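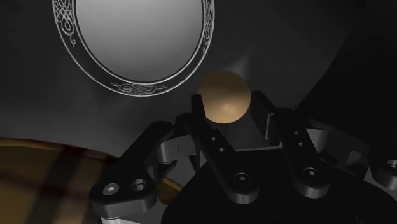

Simulated practice task: the gripper and the tan sphere.

Frequently Asked Questions: Jara Student Robotics Program

Updated October 7, 2021

Who may apply?
The program is open to all enrolled students in grades 9 through 12. No earlier experience with robots or programming is required. Students who took part last year must submit a new application.

What do students do in the first term?
All first-term work is carried out in simulation. Students write short control programs that move an arm to an object, close the gripper and lift. The sphere is the first object assigned. It offers the fingers very little contact area, and a small error in approach will usually push it away. Rooms in the simulator differ in furniture, wall color and lighting, and a program is expected to run in all of them.

Is the simulator available at home?
Yes. The simulator, Pistum, may be installed on a personal computer. Students who do not have a suitable computer may reserve a workstation in the lab. Reservations are made through the program office and may not be passed on to another student.

When do students use the physical arm?
Access to the physical arm begins in the second term. Each student must first pass the safety check and record 19 successful grasps in a row in simulation. Runs in which the object is dropped before it reaches the target height are not counted.

How is the final event scored?
The Stanetti Challenge is held in April. Teams complete a fixed set of grasping tasks for a possible total of 600 points. Points are given for finished tasks and for the written log. A team that submits no log may compete but cannot be ranked.

May students work alone?
Teams have two to four members. Requests to work alone are considered by the program director, Gunvor Rustad, and should be made in writing before the first team meeting.

May teams share code?
Teams may discuss methods freely. Code taken from another team, or from any outside source, must be credited in the log. Code supplied in the course folder does not need to be credited.

Is there a fee?
The program fee is $112 per student for the full year. It covers the software account, printed materials and entry to the final event. Fee waivers are available on request, and a request has no effect on admission.

What happens if a student misses a session?
Missed sessions should be made up within two weeks during open lab hours. A student who misses more than three sessions in a term may be asked to repeat the safety check.

Whom should families contact?
Questions about applications and fees should be sent to the program office. Questions about coursework and the simulator should be directed to the lab instructor, Norbert Simon.

Related pages
Application Form and Key Dates
Installing Pistum
Lab Safety Rules
Stanetti Challenge: Rules and Scoring
Fee Waiver Request
Writing Your Team Log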